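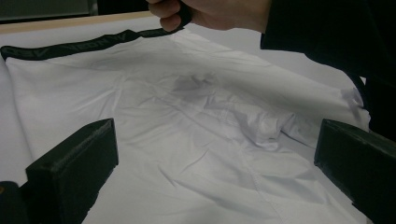
2 min read

Gridell's summer rebuild begins in midfield

Gestham have agreed terms to sell Nhàn Phí to Gridell, subject to a medical. The midfielder, 20, has played 58 league matches and has two years left on the current deal.

Gridell pressed in a 4-4-2 until December, then moved to a 4-3-3 with a single holding player. The change closed the space in front of the center backs but left the right side thin when the fullback went forward. Phí played that side of a midfield three at Gestham and made 194 ball recoveries last season, most of them in the middle third.

The fee is to be paid in two parts, the second tied to appearances. Gestham keep a share of any future sale.

Liepiņa, the Gridell head coach, wants one more signing before preseason. Gido, the club's first-choice left back, is out of contract in the summer and has yet to answer a new offer.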